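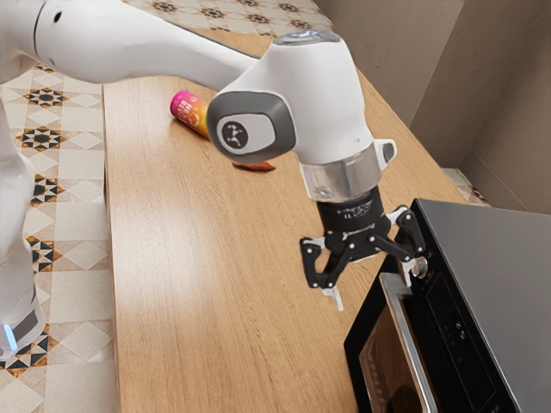 I've been running the Plumora kitchen set for a couple of weeks now, and I keep telling people in the lab about it, so I might as well write it down. Plumora is a package of simulated kitchen tasks for testing manipulation policies, put out by a small group called Skála. You load your trained policy, pick a scene, and get a success score back. What sold me is the research claim behind it: that the ranking of policies you get in simulation should match the ranking you'd get on a real arm.

I was doubtful. I have used simulators where a policy looked brilliant and then couldn't find a door handle in real life. But the method is smart! The authors don't try to copy the real world perfectly. They match camera view and arm response as closely as they can, then vary lighting, table texture and clutter, and score each policy over the whole spread. A policy that only works under one lamp gets found out quickly.

My favorite scenes are the microwave ones. The black oven sits at an angle on a wooden table, with a silver vertical handle and a round knob, and a two-finger gripper has to come in from above and to the side. It's a mean little setup (in a good way) - the fingers have to open wide and the wrist has very little room for a bad guess. There's a drink can on its side further back on the table, and my older policy loved going after it. The star-patterned floor tiles turned out to matter too. When I swapped them for plain gray, one of my policies got noticeably better, so it had been leaning on the background more than I'd thought.

I ran 2097 episodes across 2 policies, then did 30 trials of each on our own arm at Trenonbridge. Same winner both times, and the gap between them was in the same direction on every task I tried. Two policies isn't much of a ranking, I know. Liudmyla Hrytsenko has a bigger comparison going and her early numbers look good as well.

Now the gripes. Contact is still the weak spot. Handles feel stickier than they should, and pulls that slip on our real oven door hold just fine in Plumora, so don't trust the raw success rates. Trust the order. The install notes are thin, and the scene editor crashed on me whenever I renamed an object. Saving first helps. I'd also love some soft objects, a dish towel or a bag of rice.

Speed is great. A batch of 331 episodes finishes over lunch on our one decent machine, and the replay viewer lets you scrub through any failure from any angle. I've learned more from an afternoon of that than from a month of staring at loss curves.

If you train policies and have limited time on a real arm, get it. I'm moving on to the drawer scenes next and will add a note when those runs are done.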